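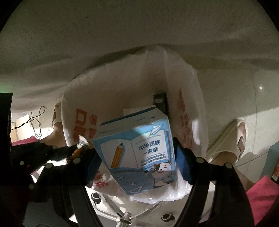 Chapter 7 is where I finally get to talk about rootstocks, and I've been looking forward to it since page one! A rootstock is the bottom half of a grafted tree, the part that goes in the ground and never gets its name on the label. Labels, I admit, are a weakness of mine, and so is packaging of any kind. A little blue-and-white carton with an open book, a pencil and a paper plane drawn on it will get my attention faster than any sensible printed list, and I think most people shop for fruit trees the same way. They go for the pretty apple on the tag. The small print on the back, where the rootstock is named (if you're lucky), gets skipped. By the end of this chapter I want you reading the back first.

I learned this the slow way. My first orchard job was at Skutmont, a hillside place with thin soil and a lot of wind, and I was handed a row of young pears to look after. Same variety from one end to the other, or so I thought. By my third summer half the row was up over my head and the other half had barely reached my chest. I blamed the water, then the voles, then myself. Müzeyyen Dağdelen, who ran the nursery beds, walked down the row with me in August, scraped the soil back from two of the trunks and showed me the graft unions. They were two different rootstocks, mixed up at planting. She thought it was very funny. I've never forgotten it.

So what does the rootstock decide? Mostly size, and how soon the tree fruits. It also has a say in how well the tree holds on in wet or poor ground, and whether you'll be tying it to a stake for the rest of its life. The top part — the scion — decides what the fruit looks and tastes like. The two grow together at the union, that knobbly bend a little way up the trunk, and from then on they share everything that moves up and down the stem.
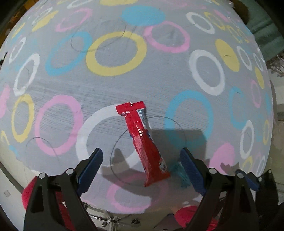 Can you bury the graft union when you plant?
Keep it above the soil. If it goes under, the scion can put out roots of its own, and a tree you bought to stay small may start growing as big as it likes.

We'll work with one planting all the way through this chapter, the trial block at Nishad, because I know it well and because the records are good. It has 300 apple trees, 200 of them on a dwarfing stock and the rest on a vigorous one. Bonifacio Cifuentes kept the notebooks, and his handwriting is better than mine, so you'll be seeing his tables in sections 7.3 and 7.4. Don't worry about memorizing the numbers. Look at how far apart the two groups are by year five, and keep a pencil handy for the spacing exercise.

One warning before we start. You'll meet people who say dwarf trees are for beginners and "real" trees need a ladder. I've picked from both and I like my ankles — go small if your space is small. A dwarf tree does ask for more from you, though (steady water, clean ground at its feet, a good stake), and section 7.2 begins with that stake.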